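Small Spaces & Storage > Living Room
Topic: TV console has turned into the snack shelf, help me love it again

Gelness_gal
Hi all! We moved into our place in September and I adore it, but the low black console under the TV has become the spot where everything lands. Snack jars, mail, umbrella, plushies, you name it. The movers had one job and I had one job and mine was "find a place for the cookies." I want to keep some of it out because I like a home that looks lived in! What would you move first?

tostov_attic
Mail, mail, mail. Get it off there tonight. I had a pile so old it had a coupon for 37 cents off soap in it. I put a Plurnar wall pocket by the front door and it changed my whole week, I love that thing.

Messina22
I'd go for the food first. Jars next to the TV means crumbs next to the TV. Kitchen, done.

Gelness_gal
Noooo, the jars stay in the living room! My in-laws drop by for tea all the time and it's so nice to just reach over and pass the cookies. Also the lids are cheerful.

Messina22
Cheerful lids are fine on a kitchen shelf too :) I just think once food is allowed on there, everything else follows.

lowshelf_lou
Disagree with Messina on this one. We've had a snack corner in our living room for years and the trick is a tray. One big tray, all the jars on it, and when the tray is full you stop buying snacks (well, in theory). You lift the whole thing to dust. So satisfying!

tostov_attic
Seconding the tray. Can we see it? Hard to plan without a picture.

Gelness_gal
OK, be nice! Posting it as it stands on January 19, 2024, so I can't pretend later that it was never like this.
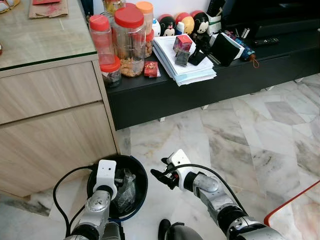
Jars by the wood cabinet, then the mail, then Mickey, Minnie and friends along the back

lowshelf_lou
Oh I love the plushies! Keep them in their row, they look great against the black. And that floor is gorgeous, is it marble?

Gelness_gal
Yes! It came with the place and it's half the reason we said yes.

Messina22
Fine, the jars do look friendly in that corner. But look at those two wide drawers right beside them! Umbrella, papers, wallet, all of it could go in there if you have the room.

Gelness_gal
The top one is tablecloths and the bottom one is blankets, but the tablecloths could move. We own way too many tablecloths.

tostov_attic
Top drawer for mail is not bad, but you'll forget it's in there. I'm still voting wall pocket.

Messina22
I pay my bills out of a drawer and I haven't missed one yet, so there.

Gelness_gal
Going to try the drawer for papers and a tray for the jars this weekend. The umbrella can hang by the door. Does anyone know a tray that's long and narrow? The console isn't very deep and I still want the plushies behind everything.

lowshelf_lou
Try looking at bathroom trays, they come in skinny sizes. Mine is one! Measure the front to back first.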